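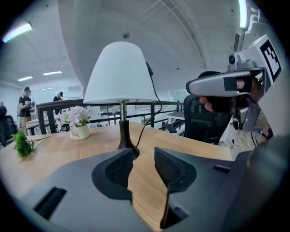

Table lamp on a shared desk: flex routing and bulb choice

Forum > Workspaces > Lighting and power

ohm_sweet_ohm
Posted 2023-12-02

We have light wood desks in an open-plan office and I'm trying to replace the overhead panels with table lamps for the late afternoon. The lamp is a Flavum with a white fabric shade, short chrome neck and black flared base. In-line switch on a thin black flex.

Two questions.

1. The switch position. It is too far along the flex to reach comfortably from the chair. I have tried running the flex up behind the shade and letting it loop back down to the base, which puts the switch at a sensible height but looks untidy and worries me slightly. Is there a neater way that doesn't involve cutting the flex?

2. The bulb. Currently a Lukon 11 W LED, warm white. With the panels off it is fine for a notebook and poor for reading small print.

Desk is a Keline, 122 cm wide, no cable port. The lamp stands in the middle, with the pot of artificial pink flowers (the one that says "Life") to its left. I would like to keep the flowers.

tallboy
Don't leave the switch hanging. The weight is small but it all ends up on the terminals inside the switch body, and the cord grip in cheap ones is poor. Fix the flex to something on both sides of the switch, with a few centimetres of slack, or lay the switch on the desk.

For the bulb, a brighter one will only give you a brighter shade. A conical shade sends most of its light up and down, so what matters is how high the lower rim is above the paper. Measure that first.

Lorcan Ní Bhriain
I disagree with tallboy on the shade. White fabric passes a good deal of light sideways, and in an open office that sideways light is what makes the place bearable once the panels go off. It won't do for small print, but no shaded lamp will. Treat it as background light and buy a clip-on for the reading.

On the switch: a screw-down cable clip under the desk edge costs pennies. Doherty sell them in packs of 90, which will outlast you.

ohm_sweet_ohm
Lower rim to desk is 23 cm. I can't screw into the desks. They are leased.

tallboy
23 cm is low. You will get a bright disc round the base and not much beyond it. Raise the lamp on a block and the disc widens, but then the bulb may come into view from the next chair. Check it seated, from both sides.

Adhesive clips will do if you can't drill. Clean the wood with isopropyl first and leave it overnight before putting any load on. Test the finish somewhere hidden, as some oils lift.

grommet_no_port 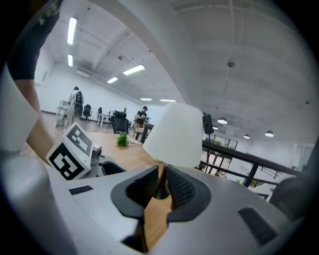
Shade lit, green artificial plant to the left of the lamp.

Compare how bright the shade is with how far the room goes back behind it. A far white wall in a large open office gets next to nothing from one lamp. If the panels go off you want several lamps spread along the desks, each fairly dim. One strong lamp gives you glare and a dark room.

Also look at the black box at the upper right of the shade. A thing up there with a cable dropping from it catches the eye every time you look up. I would bring it down to desk level whatever it is doing.

Lorcan Ní Bhriain
Agreed on several dim lamps. Disagree on bringing everything down to the desk. A switch on the desk gets buried under paper within the week, and then people pull the plug instead. Up near the shade is a good place for a control provided the flex is held properly.

grommet_no_port
Held to what, though? Not the shade. The shade ring isn't meant to carry anything, and fabric next to a cable will mark.

Lorcan Ní Bhriain
To a monitor arm or the back rail of the desk. I wasn't suggesting the shade.

pelmet
Small point on the greenery. Artificial leaves collect dust and some of them soften with heat. An 11 W LED won't trouble them, but keep them clear of the shade if anyone is likely to fit an old halogen. A label on the base with the maximum wattage helps. Ours were labelled in March and have stayed right so far.

The pink flowers can stay where they are. Left of the lamp is fine for anyone right-handed.

tallboy
Left-handers exist, pelmet.

pelmet
Then swap the pot over.

ohm_sweet_ohm
Thanks. Plan is as follows: adhesive clips on the back edge of the desk, switch fixed between two of them near the base, same Lukon bulb, and a second Flavum at the far end. I'll try a 5 cm block under the first lamp and check for glare from both chairs. If the reading is still poor I'll get a clip-on.

tallboy
Leave the clips overnight.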